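April 2025, gripper notebook, candy sort set

Reran the aperture estimator on the full batch, 841 clips. The width signal from the jaw pads is fine on boxes and packets. It goes wrong on twist-wrapped candy. Foil throws colored highlights onto the tracker and the pad edge jumps by several pixels between one frame and the next. 164 clips flagged, nearly all of them foil.

Tried masking the region between the pads before edge fitting. Helps when the candy sits upright. When it tilts, the twisted end pokes past the mask and we are back where we started.

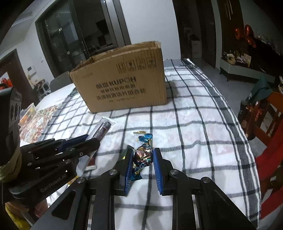 Second problem is pose drift. The grid cloth should give the odometry plenty of corners, but it is a repeating pattern and the matcher slips by one square when the view moves fast. Seung-woo Ham suggested down-weighting cloth features and leaning on the cardboard box and door framing. Did that in the Yurchenko branch. Loop closure came back on 11 of the clips I had written off.

Left to do:
Refit pad edges with a temporal filter, window 300 ms.
Check timestamps between left and right devices, the offset looks constant but I only plotted one session.
Ask Seung-woo whether the Jistmont config still overrides the lens model. If it does, the curved grid lines near the border are being undistorted twice.

Weights and logs are under broserora/aperture_v2. Don't use v1.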